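手持夹爪进入卧室：遥操作之外的另一条示教路线

教机器人做一件事，工业界沿用了几十年的办法是拖动示教：工程师握住机械臂末端，把它拉到一个点，按下记录键，再拉到下一个点。焊接、码垛、上下料，这套流程至今够用。点位之间由控制器插补，工件由夹具定位，误差在毫米以下。

一旦对象换成衣物、床单、毛巾，点位就失去了意义。同一件外套扔在床上两次，不会出现同样的形状。抓取点不在固定坐标上，要从图像里找，找到以后还要根据布料的反应随时修正。记录关节角度的示教器给不出这种信息，需要的是成百上千段“看到什么、手怎么动”的对应记录，再由模型从中归纳出策略。

问题随之变成：这些记录从哪里来。

第一种来源是遥操作。Darance实验室在2018年搭过一套主从臂系统，操作员坐在两条小尺寸的主臂后面，从臂在工作台上同步运动，腕部和头部各装摄像机。主从之间的延迟压到了可以接受的程度，数据的动作空间与机器人完全一致，采完即可训练，不必做任何换算。缺点也很清楚。从臂连同底座、控制柜和安全围栏占去半间屋子，搬一次要重新标定，数据只能在这间屋子里采。背景永远是同一张灰色台面，灯永远是同一组灯。用这批数据训练的策略，换到窗边就开始失误。

力反馈是另一个老问题。主臂上没有力传感，操作员捏住一件毛衣时，手里感觉不到布料是否已经被夹紧，只能靠看。熟练的操作员会多夹一点、多停一会儿，这个习惯被原样写进数据，模型学出来的动作也带着多余的停顿。给主臂加力反馈可以缓解，成本随之上升，系统的稳定性也更难调。

第二种来源是从机器人身上把末端执行器拆下来，交到人手里。人握着与机器人同款的夹爪，直接去做家务，夹爪上的摄像机记录视野，位姿由视觉惯性里程计解算，开合量由图像或编码器读出。机械臂不在场，采集点可以是厨房、走廊、任何一间有人住的卧室。

Ľubica Říha是这条路线较早的采用者之一。她主持的项目以自己的姓氏命名，叫Říha，硬件由Polluswood加工，数据整理放在Skutari平台上。项目目前的任务集中在织物：拾取、展开、对折、入筐。她对遥操作的评价是“数据干净，世界太小”。

手持方案的机械部分并不复杂。两指平行开合，由扳机通过连杆带动，行程与机器人端的夹爪一致。指面形状、摩擦材料、最大开口三项必须与机器人端相同，否则人能夹住的东西机器人夹不住，数据就作废。Polluswood的第一版在指面上用了过软的衬垫，人手操作时没有异常，换到电动夹爪上，衬垫在持续夹持力下变形，薄布料会从指间滑出。第二版换了硬度更高的衬垫，指尖也收窄，以便插到布料下面。

重量对数据有直接影响。工具过重，操作者的手腕很快下垂，接近角随时间漂移，同一名操作者一小时前后的轨迹会形成两簇分布。Říha项目的做法是限定单次连续采集时间为20分钟，到时换人。轨迹里的手抖用低通滤波处理，截止频率不能太低，抖开布料本身就是高频动作，滤得过重会把有用的部分一并抹掉。

里程计是整条链路里最容易出错的环节。视觉惯性里程计依赖画面中可跟踪的角点。白墙、纯色床单、过曝的窗户都会让角点数下降，位姿随之漂移，严重时整段轨迹断开。织物任务还有一层困难：夹爪伸向布料时，布料占据大部分视野，而布料自身又在移动，算法若把移动的布料当作静止背景，解算出的相机运动就是错的。常用的对策有两条，一是用广角镜头，让视野边缘保留房间里不动的物体；二是在任务开始前绕工作区走一圈，先建好静态地图，后续帧与地图匹配。

两条对策都有代价。广角镜头边缘畸变大，标定误差在画面外圈被放大。预先建图则要求采集期间家具不动、光照不大变。床铺尤其麻烦，人往床沿一坐，被面的起伏就变了，地图中属于床面的那部分特征点随即失效。项目组后来把床面区域的特征权重调低，主要依靠墙面和家具。 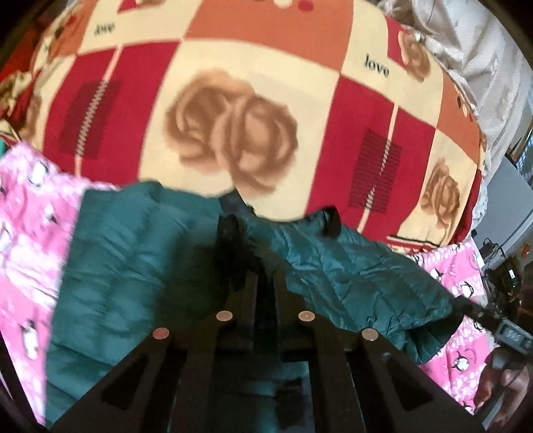 深色织物的分割是Říha项目调得最久的一个模块。分割网络要回答的问题很窄：指尖前方哪些像素属于目标，哪些属于衬底。目标与衬底都是布，深度差很小，只能靠颜色、纹理和褶皱的连续性判断。深青绿色的绗缝外套揉成一团，堆在红、橙、米色方格的毯子前，两侧又露出企鹅图案的粉色布料，这种布置对分割并不友好：毯面上的玫瑰和“love”字样对比强烈，网络容易把注意力放在花纹上；外套中部那块黑色布料又与近乎黑色的夹爪颜色接近，指尖与目标之间的边界需要逐帧核对。项目组的标注规范因此单列一条：夹爪轮廓由标定好的几何模型投影得到，不由网络预测，网络只负责投影之外的像素。

绗缝面料另有一个特点。填充层使它比单层布厚，两指合拢后的剩余开口更大，开合量曲线上会出现一个明显的平台。这个平台可以用来自动判断抓取是否成立，省去一部分人工检查。单层棉布没有这样的平台，合拢与夹空在曲线上几乎重合，只能回看图像。项目组为此按面料厚度分了两类，各用一套判据。

从手持数据到机器人动作还差一步换算。人的手臂可以绕到任何方向，机械臂受关节限位约束，部分轨迹在运动学上不可达。Skutari平台在入库时对每条轨迹做逆解检查，不可达的直接剔除。一批233条的展开任务，剔除原因集中在腕部翻转过大和末端速度超限两项。速度超限的轨迹可以放慢后重放，但放慢之后，抖开布料的效果消失，这类轨迹保留下来也只适合训练接近和抓取阶段。

延迟补偿同样要在这一步处理。手持设备上，人的动作与图像同时发生；机器人端从取图、推理到电机执行，有一段固定的滞后。不做补偿，夹爪会在布料已经滑走的位置合拢。做法是分别测出摄像、推理和执行三段延迟，推理时丢弃已经过期的前几步动作，从与当前时刻对齐的那一步开始执行。

两条路线目前没有互相取代的迹象。Darance实验室保留了主从臂，用来采集需要双臂精确配合的任务，也用来给手持数据训练出的策略做纠错：策略执行失误时，操作员接管，把纠正动作追加进训练集。手持夹爪负责铺开场景数量。Říha的项目计划从6月起把采集点扩到更多住户家中，工具增加到每户2把，以覆盖双手对折的任务。两把工具之间的相对位姿如何对齐，仍由里程计分别解算后在共同地图中配准，误差在布料拉直时最敏感，测试还在进行。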